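11. August, Zallum, Planer-Branch

Sim-Lauf mit neuem Kostenterm, 1000 Episoden, Seed 1821. Greifplanung läuft durch, aber Pichon liefert bei naher Kameraposition kaum Merkmale. Schwelle im Detektor testweise gesenkt, danach nur mehr Fehltreffer. Renderauflösung prüfen, bevor wieder am Planer gedreht wird.
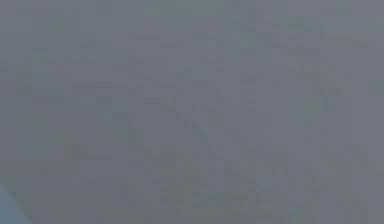
Heft 2, S. 37

Fast nur Grau, unten links etwas Hellblaues, evtl. eigener Arm. Maske dafür fehlt noch. Mit Plosby-Config wiederholen.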